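## Rice cooker tips from our demonstration table

We record cooking tasks with a hand-held gripper, so that a robot arm can learn them later. Our method compares two ways of laying out the table, and the better one is useful at home too.

- Rinse the rice before you carry it to the table.
- Open the lid fully before anything goes in.
- Keep the small ingredients in one tray with compartments, beside the cooker.
- Level the rice with a wet spoon. A layer with a hole in the middle cooks unevenly.

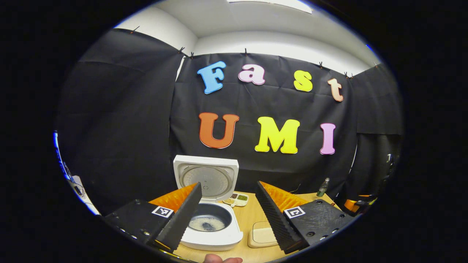 *Lid up, rice and water in the pot, compartment tray beside the lid.*

Debora Benedetti recorded 58 runs with the tray near the cooker and 50 with the tray on a far shelf. With the near tray, the trained arm spilled less and its movements were shorter -- the same was true for us when we cooked by hand.

One more tip, from Torbjørn Myklebust: wipe the inner lid plate after every use, also when it looks clean.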